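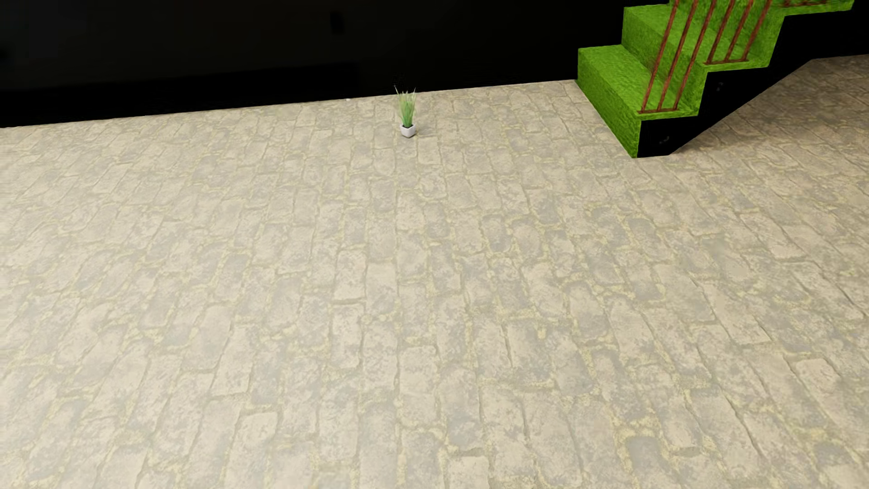 The cobbles of Clultside, and other mistakes

I moved to Clultside in May for the charm, which is mostly underfoot. Old paving looks lovely in the estate agent's window. It's less lovely at 6 am with a wheelie bin, when every joint announces you to the street.

My suitcase went first. It was a Trorkier, bought for its "whisper wheels", and it managed 42 yards before one of them left for good. Then the heels on my good boots. The cobbler on Stasevero Lane is a cheerful man and I now see why.

I've paid him for 2 pairs so far. I also asked a builder what it would cost to do my own back yard in reclaimed stone, having learned nothing, and he said roughly 1000 pounds before he'd even looked at the drains. I bought gravel. The cat from number 446 thinks it was put there for her.

Still, I walk more than I did. You have to look down, so I've found a glove, a very nice button and most of a door key - and I've stopped reading my phone in the street, after the business with the kerb outside Nina, the café. They were kind about it and gave me a flapjack.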